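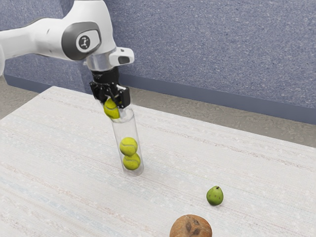 Tennis Balls Before Breakfast
I teach a robot arm in the back room of a shared workshop, and most of the teaching happens on a laptop

My first attempt at this project was going to be all metal. I had the bench at Damstead booked, I had a box of bolts, and I had promised everyone at home that by December there would be an arm in our garage putting things away. Then I priced the thing out (4000 dollars for a secondhand arm, before a gripper!) and went looking for a simulator instead.

So now I build in software first. The Damstead workshop is a former tile showroom with terrible heating and wonderful people in it, and I sit by the laser cutter with my laptop and run Nullamholm, which is what I call my practice world. It has a blue-gray wall, a table and a white arm with a black two-finger gripper. The job I keep coming back to is tennis balls into a clear tube, one on top of another. It sounds like nothing! But a ball rolls, the tube is narrow, and if the gripper comes down a hair off center it clips the rim and the tube goes over.

I've logged 2835 runs so far. In the early ones the arm let go much too high, and the ball would bounce off the rim and trundle away across the table. Now I have it bring the ball right down into the mouth of the tube before the fingers open, and I slowed the last bit of the drop way down. The third ball is still my favorite to watch, with two already sitting at the bottom and a good stretch of empty tube above them.

The pear and the coconut are clutter. I wanted loose stuff on the table that the arm has to leave alone, and I like a coconut. Run 1105 is the one where it went for the pear, and I've kept that recording because it makes me laugh.

Meanwhile the real one is coming along — slowly. I'm sharing the cost with a couple of folks from the Musness tool library, and we have a base, a shoulder and a motor controller named Halim that trips every 20 minutes. My evenings this month are going to the wiring.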